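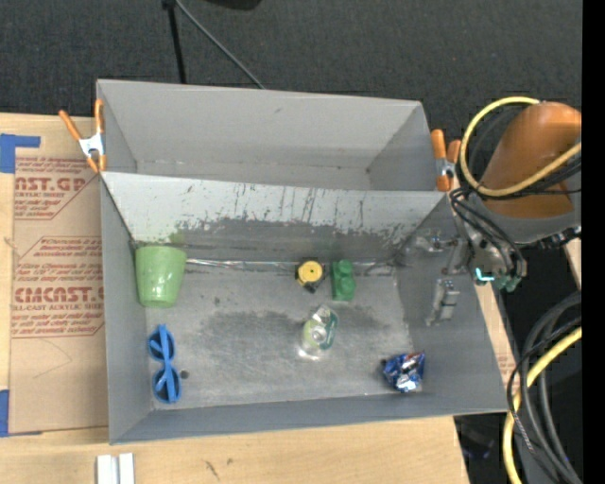
## October, evening, after the parents' meeting

I write this in the kitchen because the heating in my room is again not working. Tea is beside me, and the marking is waiting in the bag. Tonight it will wait.

This was my second parents' meeting at Gittins and the first where I had to speak in front of everybody. Mali Voyle asked me in September if I would explain the new homework rule, and I said yes too quickly. I prepared the speech in my own language first and then in English, and then I took away every word which I cannot pronounce well. "Thoroughly" went out. "Particularly" stayed, but I said it badly.

The rule is simple. In the lower classes there is no written homework on more than two evenings, and on the other evenings the children read. The headmistress wants that families have time to sit together, and she says it is also part of the school's faith, that a child belongs first to the home. I am not religious in the same way as she is, but with this I agree. When I was a pupil I had homework every evening until my eyes were closing, and I remember my mother only as a voice which asked if I had finished.

There were 37 parents in the hall. One father stood up and said that his older daughter went to Esach, where they have a full hour each evening, and she was now doing very well. He was polite but he was not happy. I had an answer on my paper and I could not find the line. So I told him that reading is also work, and that his son reads to me every morning about ships and knows more about them than I do. He laughed a little. Afterwards he asked me which books.

Mali said to me by the coats that I did fine and should look up more from the paper. She is right. I looked up four times perhaps, and each time I saw the clock.

What I want to keep from today is before the meeting, though. At the morning service the second class sang, and Rhona's place in the front row was empty, as she is still in hospital. The children had decided by themselves to leave the gap. No teacher told them. They stood with this space between them and sang all three verses, and I had to look at the floor. I have written a card to her parents but I don't know if "we are keeping her place" is good English or if it sounds strange. I will ask Mali tomorrow.

Other things, shortly:

- The collection for the sister school in Imevley is at 140 pounds. We hoped for 1000 by Christmas. I think we will not reach it with cakes only.
- The reading books from Kultano came, 60 copies, and the print is smaller than in the catalogue. I am a little annoyed. For the weak readers I will copy the first chapters larger.
- I must give back the key of the music room. It has been in my coat since last week and I was too embarrassed to say it.
- My class asked if we can say the closing prayer outside while the weather is still mild. I said I would ask. I forgot to ask.

My sister telephoned when I was on the bus. She wanted to know if I stay here another year. I told her that they will ask us in spring, so I don't need to know it now. She said this is not an answer, and she is also right. Two years ago I would have said no at once. Now there is the garden behind the chapel, and the small ones who shout my name wrong across the playground - I have stopped to correct them, it is a nice name too, the one they have made.

The tea is cold. I will read ten spelling tests and leave the rest for the break.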